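Clustik folding trestle table, white top

Home > Tables > Folding and trestle > Clustik

The Clustik is a white-topped trestle table for workrooms, classrooms, village halls and spare bedrooms. It comes as a one-piece top and two folding trestles, and goes up without tools. We have sold it since the shop opened and it is still the table we use in our own packing room.

Product summary

Top: white, smooth, matt finish, rounded corners
Trestles: steel, powder coated in grey or black
Height: fixed standard, or adjustable (see Options)
Seats: up to 6 adults
Assembly: none, apart from fitting the feet
Guarantee: 5 years on the trestles, 2 years on the top
Delivery: flat, in two parcels

The top

The top is a single panel with a hard-wearing white surface on both faces, so it can be turned over when one side has had enough. The finish is matt. Gloss tops look well in a showroom but they throw back the light from a window or a ceiling lamp, and people who sew, draw or do close work soon tire of it.
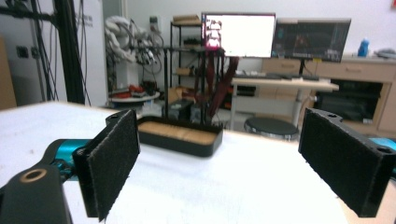 The edges are sealed all the way round with a bonded strip. Water left standing on the surface overnight will do no harm, but please don't let it sit along the edge strip. If the strip is ever damaged, we can supply a new length and the adhesive to go with it. Fitting takes an evening and a warm iron.

White shows marks, and customers do ask about this. Pencil comes off with an ordinary rubber. Tea, coffee and most felt pens come off with a damp cloth and a drop of washing-up liquid. Permanent marker needs surgical spirit, used sparingly and wiped away with clean water. Turmeric and hair dye are the two that we have never been able to shift completely. Don't use scouring powder or the rough side of a sponge, as the surface will lose its finish and then hold dirt.

The trestles

Each trestle opens to a stop and locks with a sliding catch on the cross bar. Four locating pegs on the top rail fit into sockets under the panel, so the top cannot creep sideways when someone leans on it. To take the table down, lift the panel straight up. Pulling it along the rails will bend the pegs in time.

The feet screw in and out to cope with an uneven floor. Rubber feet are supplied as standard. Felt feet for wooden floors are on the Options list.

Earlier trestles had a spring catch in place of the sliding one. Merike Sepp, who runs our repairs bench, can convert a spring-catch pair if you send them in. The conversion kit is also sold on its own and comes with a drawing.

Options

Adjustable trestles. 3 height settings, the lowest suitable for young children and the highest for standing work. Both trestles must be set to the same mark before the top goes on.

Breto under-shelf. A wire shelf that hangs between the trestles. Good for paper, fabric or box files. Not to be used as a footrest.

Mansilla cover. A fitted cloth cover with elastic corners, machine washable at 40. Available in oatmeal, navy and dark green.

Linking plates. These join two tables end to end with no gap. Sold in pairs. You can't link a fixed table to an adjustable one unless the adjustable one is on its middle setting.

Felt feet. Set of 8, self-adhesive. Replace when flat.

Loading

The table will carry an evenly spread load of 90 kg. A sewing machine, a printer or a full tea urn is fine anywhere on the top. Heavier single items, such as a bench vice or an engraving press, should stand directly over a trestle. Please don't sit or stand on the table.

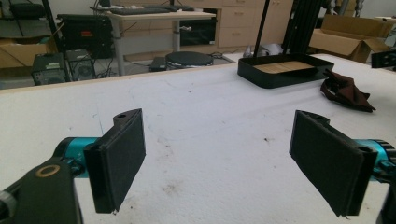

A small amount of flex in the middle of the panel is normal. If the top still bows after the load has been taken off, turn it over and leave it unloaded for a few days. Panels stored leaning against a wall at a shallow angle nearly always take a bend. Store them flat or fully upright, away from radiators.

Delivery and collection

We deliver by our own van within the county and by carrier elsewhere. Carrier deliveries are to the kerb only, and the longer parcel needs two people. Please check both parcels before signing. A dented corner on the packaging usually means a dented corner on the panel, and we will replace it if you tell us within 9 days.

Orders can be collected from the Colleck warehouse from 9 in the morning, Saturday included. Ask for Urmas Zariņš at the goods desk and bring your order number. The top will not fit in most hatchbacks with the seats up. The warehouse is closed for stocktaking in the last week of July.

Customer comments

"Bought 5 for our evening classes. They are up and down every week and the catches are still firm. I would have liked a trolley to go with them." Parvathi Lobo

"Good plain table. The adjustable feet run out of thread sooner than I expected on our floor, which slopes badly, so I have put a tile under one corner." Rafferty Pettigrew

"I use mine for cutting out patterns. Right height for my back on the top setting. Cover is nice but the navy picks up every thread." Rūta Kivi

Spares

Panels, single trestles, feet, pegs, catches and edge strip are all kept in stock. Quote the code printed on the label under the cross bar. If the label has worn away, measure the width of the top rail and send us that with your order.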